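Software Update: Zenley 13 Moves Two-Handed Recording to a Single Clock

The Prultdale software group has released version 13 of Zenley, the package used to turn hand-held gripper recordings into training data for control policies. The release went to all partner sites in May. It replaces the time alignment step, revises the way marker poses are filtered, and adds a review screen for operators. Sites still working with version 12 are asked to read the migration notes at the end of this item before installing.

The main change concerns recordings made with two grippers at once. Until now, each gripper wrote its own log with its own clock, and the two logs were matched after the session by a separate script. The method was adequate for slow tasks such as moving a cup from one side of a table to the other. It was less suitable for thin or soft items, where both hands close on the same object and a small error in timing changes the meaning of the motion. A policy trained on such data may learn to pull before the second hand has closed.
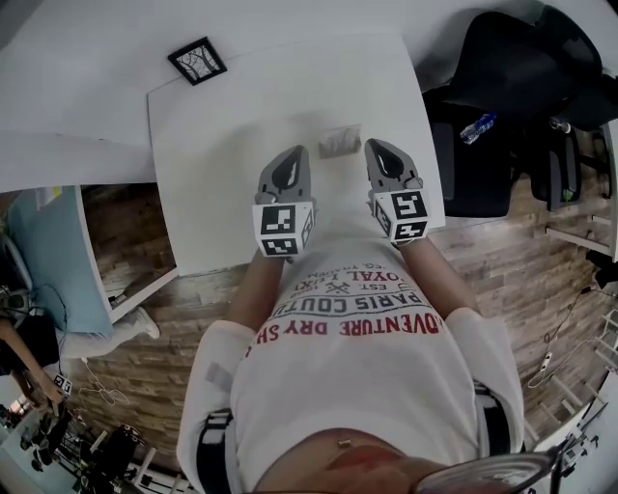 Under the new arrangement, one recorder process assigns the time stamps for every stream in the session, and the logs are written to a single file. Heikki Ikonen, who leads the perception work at Prultdale, tested the change on a set of 429 two-handed recordings. Of these, 313 passed the alignment check without any correction by hand. The remainder were returned to the review queue, most of them with gaps in the marker track on one side.

"The matching script had become the part of the system that we explained most often and trusted least," Mr. Ikonen said. "We preferred to remove it. A recording that can't be aligned is now marked as such at the time it is written, and the operator can decide whether to repeat it while the table is still set up."

Marker pose filtering has also been revised. The earlier filter smoothed each cube's position over a fixed window, and it continued to report a pose for a short time after the markers had gone out of view. Those carried-over poses looked correct in a plot but caused trouble in training. Version 13 reports a missing pose as missing. Where a gap is short and both ends are well observed, the planner may fill it, and every filled sample carries a flag. Training jobs can accept or reject flagged samples through one setting in the job file.

Groups that have built their own tools on the pose output should note that the field for confidence now runs from 0 to 100. A value of 0 means that no marker was detected. It doesn't mean that the gripper was at rest, and code that treated the two cases alike will need to be corrected.

The review screen is the part of the release that most operators will notice first. It shows the streams of a session side by side on one time line, with missing poses marked in a band underneath. Operators can trim the start and end of a recording, attach a short note, and send the file forward or back. Trimming doesn't alter the original log - the limits are stored separately and may be changed later. The screen was prepared with Rojanasak, whose staff had asked for a way to reject a recording without opening a terminal. 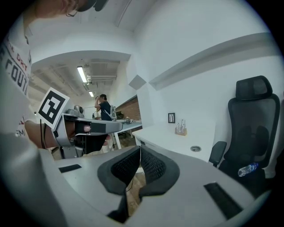

Calibration remains a manual step. The offset between each marker cube and the fingertips must be measured when a cube is fitted and again whenever one is removed or replaced. The software now stores that offset with the session in place of reading it from a shared settings file. Older sessions can therefore be processed again without the risk of picking up a newer value. The group considered an automatic calibration routine for this release and decided against it, as the results varied too much between rooms with different lighting. Work on the routine continues.

Flirnska, the planning module, has been updated to match. It reads the single-file format directly and no longer requires the export step. Its treatment of two-handed motion is otherwise unchanged. Sites that use Flirnska with a fixed arm and don't record with hand-held grippers may keep their current version.

Notes for sites moving from version 12

Finish or close all open review queues before installing. The installer won't convert a queue that is in use.

Existing paired logs can be converted with the tool supplied in the release. The tool keeps the original files and writes the new ones to a separate folder, so sufficient disk space should be available before it is started.

Sessions recorded without a stored offset will be accepted once the offset has been entered by hand. The value should come from the calibration sheet for that gripper and not from another session.

Custom filters written for version 12 will load but won't run until the confidence field has been updated as described earlier.

Support for version 12 will continue until the next release of Flirnska. Questions on conversion should be sent to the Prultdale software desk with the session log attached. Reports on marker tracking should go to Mr. Ikonen's group, and should state the type of gripper, the camera settings, and whether the fault appears on the left side, the right side, or both.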